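Fit Before Finish: Why Storage Containers Stop Closing
Packaging Notes, October issue
By Heather Rankin

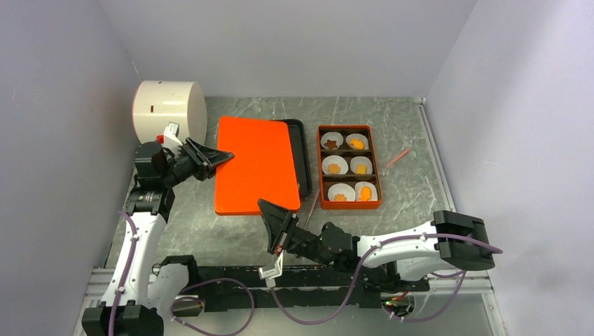

An orange-red lid resting over a black tray, with an open box to the right.

Most complaints about reusable containers concern the lid. The base is a simple part with few ways to fail, while the lid has to match it along the full length of the rim, every time, for years. This month's item covers dimensional drift in molded lids, how to check for it with ordinary tools, and what a purchasing department should write into a specification.

Molded plastic shrinks as it cools. The toolmaker allows for this by cutting the mold slightly larger than the finished part. The allowance depends on the material, the wall thickness, and the direction in which the melt fills the cavity. A large flat lid is the difficult case. The center cools at a different rate from the corners, and the stress left behind pulls the panel into a shallow dish or a twist. A deep box resists this because its walls brace one another. A lid has only its skirt and whatever ribs the designer has provided.

Drift appears later. A lid that measured correctly at the factory can move when it is stacked in a warm warehouse, washed at high temperature, or left clamped on a base that is itself out of square. The Cowie distribution center kept records on this for its own stock. Of 1,747 lids checked at annual inspection, 70 would no longer seat on a reference base without hand pressure on at least one corner. Most of those had been stored on edge. Very few had cracks or any other damage that a visual check would catch.

Murdo MacKinnon, who ran the inspection, recommends a flat reference surface and a set of feeler gauges. Place the lid with the skirt facing down. Let it rest at room temperature for 4 hours before measuring. Press lightly on each corner in turn and note any rocking. A lid that rocks on one diagonal is twisted. A lid that sits steadily but shows a gap at the middle of the long sides is bowed. Record the gap at the corners and at the midpoint of each side, and use the largest figure.

The two faults call for different treatment. Bowing across the long sides can often be tolerated, as the latch or the load above will pull the panel down. Twist can't. Closing one corner opens the opposite one, and in a stack the error adds up from layer to layer. The Brestdale site now rejects any twisted lid and accepts moderate bowing on containers that are not used for powders.

Color also has some bearing on the matter. Pigments can alter how certain resins crystallize as they cool, so two lids from the same mold in different colors may shrink by different amounts. Buyers who use color coding to separate product lines should ask for sample measurements in every color ordered. A supplier who measures only the natural resin has not measured the part being delivered.

Mixed inventory is the other common cause of trouble. Sollo and Bulero both supply containers with nominally identical footprints, and both will stack on the same pallet. Their lids are not interchangeable. The Sollo rim is narrower and the corner radius is tighter, so a Bulero lid will drop over it and feel closed while leaving a path for dust at the corners. Sites holding both should mark the skirt, not the top face, where labels tend to be applied and removed.

For a purchase specification, we suggest stating the following in plain terms: the resin and grade, the maximum permitted twist and bow, the temperature at which both are to be measured, and the number of samples per production lot. Six samples per lot is workable for most buyers. Ask for the individual readings. An average will hide a bad cavity in a multi-cavity tool.

Store lids flat, in stacks of the same model, away from heaters and loading doors. Jeanie Ritchie will cover gasket materials in the next issue.

Shares: 6 | Comments: 3

Skye Kerr
We see the same thing with lids stored on edge. Does the resting time change if they come straight from the washer? Ours leave the dryer quite warm.

Murdo MacKinnon
Skye, leave those overnight. The thicker corners hold heat longer than you would expect.

Annag Dunbar
Skirt marking works, but use a paint marker. Ink came off ours in the first wash.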